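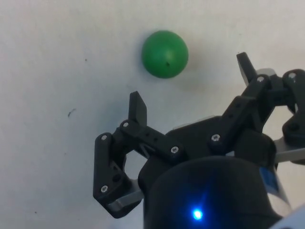
Hastalis workshop, Wednesday, November 27, 2024

Green ball today, on the white sheet. Matte finish, so the highlight stays soft and the edge reads well against the background. There is a tiny dark spot on the face, a puncture or the valve, I can't tell which. Aarti to check it before we order more from Clemo.

The sheet needs attention. Dark speck upper left, short scuff on the left side. I would wipe it first and only replace it if the scuff stays - we have 4 m left on the roll.

Light is from the upper left, shadow faint and grey. Keep it there for the rest of the set.

Bounce test still to do: 16 drops from 67 cm, same height as Tomás used in March. His sheet is in the Poduval folder. Kevin wants the red ball done the same day, so book the bench for the whole afternoon.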